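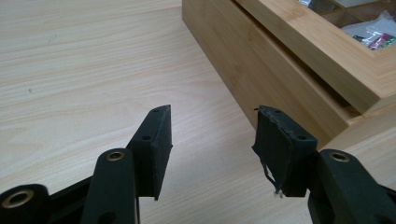
The box on the table with its lid down. The packets show through the glass.

Tea box in the break room

The second-floor break room at Stestach now has a glass-topped box for tea, sugar and the other small packets that used to live in the drawer under the microwave. It came from Neker, the same supplier we use for the paper cups, and it will stay on the pale wood table by the window. Please don't move it to the counter. Steam from the kettle is hard on a box like this, and the last wooden tray we kept there warped by September.

The inside is divided into compartments. Black tea goes on the left, herbal and green tea in the middle, and anything without a home goes on the right. If you bring in tea from a trip or have extra packets left from a lunch order, put them in the right side. Loose packets are fine. If they come in a plastic bag, you can leave them in the bag as long as the lid still closes flat.

Sugar and sweetener will be refilled on Thursdays along with the coffee. The tea order is 497 packets a quarter, split between the two floors, and the cost comes out of the kitchen budget as before. The Jang ginger tea stays on the list. The Wulari peppermint has been dropped for now, as most of the last order was still in the cupboard when we cleared it out.
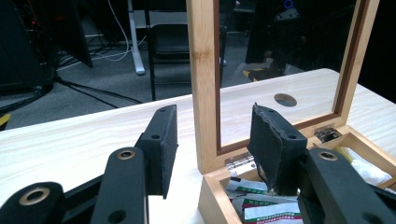

With the lid up. Two small metal hinges hold it to the base.

A few notes on using it. Lift the lid all the way until it stands by itself, take what you need, and lower it by hand. The lid is a wood frame around a pane of glass, so letting it drop could crack the glass or loosen the hinges. Don't stack mugs or plates on top, even for a minute. If a hinge screw works loose, there is a small screwdriver in the tool drawer at the front desk.

To clean the glass, use a dry cloth or one that is barely damp. Spray cleaner should go on the cloth and never straight onto the lid, as it runs into the wood. Crumbs and tea dust collect in the corners of the compartments. Take the packets out, turn the box over above the sink, and tap the bottom. The full cleanout takes 15 minutes and has been added to the monthly kitchen list, after the refrigerator and before the cupboards. 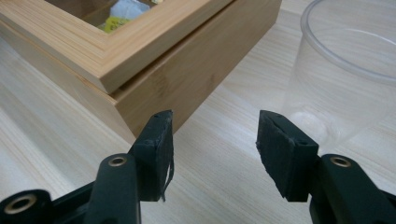 Can I keep my own tea in the box?
Anything in the box is for everyone, so keep personal tea in your desk or in the cupboard above the sink with your name on it.

The third floor will get a box of the same kind when the next supply order goes in. Until then, the third floor can keep using the basket by the printer. Requests for other teas can be written on the sheet inside the cupboard door, or sent to the office desk at extension 54. The order closes at noon on the last working day of the month.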